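## Household Skills, Unit 4: Walls, light and where the basket goes

Handout for the evening group, October 15, 2022
Tutor: Kelechi Ezeani

Welcome back! Last time we sorted, and I loved how ruthless some of you were with your scarves. Now comes my favourite part of the whole course, giving soft things a home that you can reach without thinking. Before we touch a single cloth, though, I want you to look up and look round.

### Part one: read the room first

Most of us pick a spot for a basket by looking at the shelf or table. Try starting with the wall instead! A pale wall tells you a great deal about how light behaves in a room — where it lands, where it fades off, and which patch will always look a bit dull. Anything bright put against the dull patch will cheer it up, and anything dark will sink into it (this is how I lost a navy hat for most of September).

Look for soft shadows with no real edge to them, and for places where a cool grey turns warmer. Small marks show up more than you'd think on a plain surface, so make a note of those too.
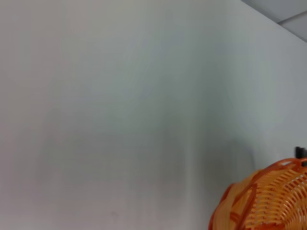

Akande wondered whether any of this matters when the basket is only going to be full of tea towels, and said that at home the deciding thing had always been how near it was to the door.

Near the door is a perfectly good answer! Reach comes first, and light helps you choose between two spots that are equally handy. If you have only one possible spot, skip to part two with my blessing.

### Part two: baskets and soft cloths

An open weave is a joy for cloths. You can see what's inside from the side, and air gets through. A few points to hold on to:

- Fleece and felt are bulky. Fold them in half, then in half again, and stop there. Any more and they spring open.
- Put the heaviest piece in first.
- Lift a cloth from its middle, let the corners drop, and lower it in. It settles into its own shape and you can tuck the ends afterwards.
- Leave the rim clear. A cloth hanging over the side gets caught on sleeves, and then the whole basket travels.
- Check the weave for rough ends before you put anything knitted in it.

Colour is up to you, and I do mean that. I'm fond of a strong contrast, such as dark green against orange, where you spot a stray corner at once and poke it back in.

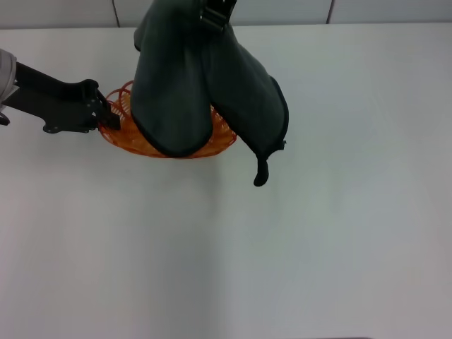

Size is the other thing to settle. A basket that is too big turns into a heap, with the cloth you want always at the bottom, and one that is too small never gets used properly. Aim for 4 to 6 folded cloths and keep the rest in a drawer. Swap them over when the weather turns.

### Practice for next time

1. Choose one wall at home and look at it in the morning and again in the evening. Write down where the shadows sit.
2. Spend 20 minutes on one basket. Empty it completely, fold, refill.
3. Bring one cloth that refuses to fold nicely. We'll have a go at it together — the worse the better!

Spare baskets are in the Nellport cupboard, bottom shelf. Please sign them out on the sheet inside the door.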